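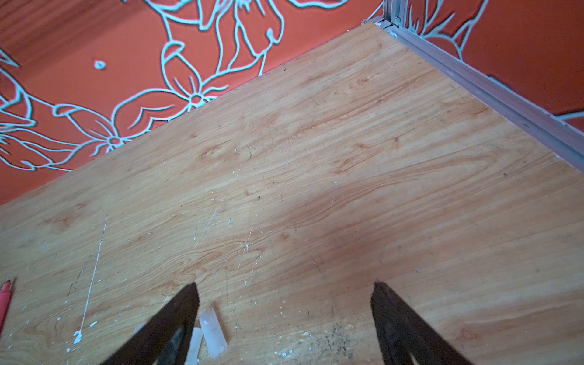
4. Recording demonstrations by hand and by remote control

Read this section before you record anything you plan to keep. The Hirnmont brochure says the arm "learns from one good example." We have never seen it do that. Plan on dozens, and expect to throw some of them out.

4.1 Before you start

1. Brush loose bits off the tabletop. Old scratches and stains can stay.
2. Open the gripper fully and check that both fingers move freely. Grit near the tips will spoil a grasp.
3. In the Malum software, choose New Task and give it a name you will still understand next month. "Test2" is not a name.
4. Check the wrist view on the monitor. Both fingertips must show. If one is missing, reseat the camera and go back to step 2.

Note: The software puts a green check next to the camera even when the lens is smeared. Trust your eyes over the check mark.

4.2 Guiding the arm by hand

1. Press and hold the release button. The arm goes slack, so support it with your other hand first.
2. Move the fingers over the piece, lower them, and squeeze the grip lever.
3. Lift, carry, set down, let go.
4. Release the button and press Save or Discard.

Caution: Keep your own fingers out from between the gripper fingers. The force limit is set at the factory, and we would not bet a fingertip on it.

Small, pale, see-through pieces are hard work for hand guiding. Your sleeve drifts into the wrist view and the arm may learn to look for the sleeve. Use remote control for these.

4.3 Guiding the arm by remote control

1. Put the Nyarko handset in its cradle and wait for the tone.
2. Pick up the handset and move it slowly. There is a lag. The data sheet denies it.
3. Record the task at an even pace. Do not stop above the piece to think, or the arm will learn to stop there too.

4.4 How many are enough

The software reports "Ready to train" at 94 recordings. Treat that as a suggestion. Yaw Quaye kept 493 for a simple pick-and-place, and the arm still missed pieces lying close together. Ratih Raju got better results with fewer by shifting the pieces after every take.

Caution: The "quality score" rewards smooth motion only. A smooth recording of an empty grasp scores very well. Play back each take before you save it.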